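3.2 Containers and storage

We asked how people who take several medicines and supplements store them at home, and whether the kind of container affects how easily they tell one product from another. Survey forms went out in November and 447 came back complete. Most respondents kept at least part of their supply in amber bottles with white caps, usually on an open surface such as a table or a shelf - seldom in a closed cabinet.

Amber plastic lets a person see how full a bottle is without opening it. It also changes the apparent color of what is inside, so that pale yellow and light brown pieces can be hard to tell apart at arm's length. Size helps only in part, as the same product may be sold in a tall bottle one month and a short one the next.

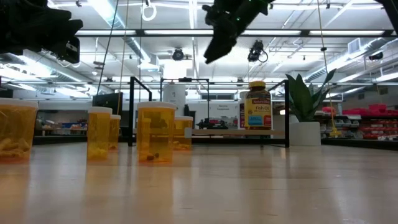
Figure 2. Amber bottles with white caps in different sizes and at different fill levels; a labeled fish oil bottle with a yellow cap on the shelf behind.

Printed labels were the cue respondents named most often, followed by cap color. A colored cap was useful mainly when it was the only one of its kind in the group. Where all caps were white, people relied on position and on the height of the bottle, and both cues were lost once the bottles had been moved - for cleaning, for example, or to make room for a meal.

Pairs of bottles that differ only in height were a frequent source of doubt. Respondents who kept such a pair side by side often wrote that they read the label each time, or shook the bottle and listened.

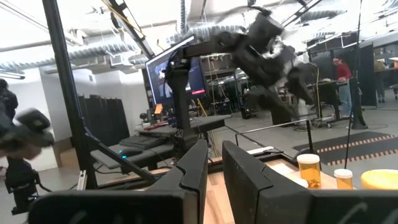

Friederike Fuchs, commenting on a draft of this section, objected that shaking should be counted as a cue in its own right, as people with poor eyesight may depend on it. We have kept it under "other" in the coding but report it separately in Section 4.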